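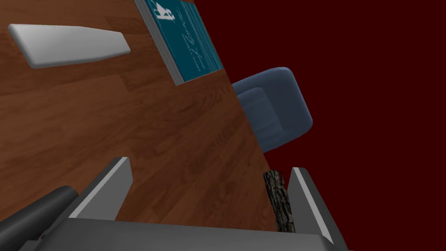
Mar 4, 2022
By Chutima Jitpraphai

The Motness Public Library will end overdue fines for all cardholders this August, following a review that began under its director, Kamala Thomas. In an interview at the main branch, Ms. Thomas discussed the reasons for the change and the rules that will replace the present system.

Under the current policy, a patron who owes more than $5 may not borrow materials until the balance is paid. The review found that 3267 cards were blocked for this reason. Many of them belonged to children.

"A parent returns a stack of picture books late, and the child's card is stopped," Ms. Thomas said. "In a good number of those cases the family did not come back to pay. They simply did not come back."

Ms. Thomas joined the library as a reference assistant and later managed the Skorkeck branch, where she first became concerned about the effect of fines. She recalled that staff at the front desk spent a large part of each afternoon discussing small balances with patrons.

"It was unpleasant work for them and it was unpleasant for the public," she said. "I kept a record for one month of how long those conversations took. I should have done it years earlier."

Asked whether patrons would still return books on time, Ms. Thomas said that due dates will remain in effect. An item not returned 12 days after its due date will be marked as lost, and the cardholder will be billed for its replacement. The bill will be canceled in full when the item is returned in good condition.

"People hear that fines are ending and assume that the books are free to keep," she said. "We will continue to send notices, and we will continue to ask for the book."

The loss of income was discussed at length before the board approved the measure. Ms. Thomas said that fines had become a small and declining part of the budget, and that the cost of mailing bills and handling cash had reduced it further. The library does not plan to shorten its hours at any branch.

Not all of the comments received were favorable. The library collected 200 written responses, and several longtime patrons objected that they had always paid what they owed. Ms. Thomas replied to a number of these letters herself.

"I understand the objection," she said. "One gentleman told me that he had paid a fine in 1974 and remembered the amount. He did not ask for it back, but he wanted me to know."

Balances from overdue fines will be cleared automatically, and patrons will not need to apply. Charges for lost or damaged items will remain on the account. Materials borrowed through interlibrary loan will follow the rules of the lending library.

Patrons whose cards have expired may renew them at any service desk with proof of address. The Skorkeck branch will also accept renewals by telephone.

Recent items
Kaewkla Reading Room to Reopen After Roof Repairs
Large Print Collection Moves to Second Floor
Nosero Lecture Series: Spring Program
Changes to Meeting Room Reservations

Contact the Library | Copyright 2022 Motness Public Library | Back to top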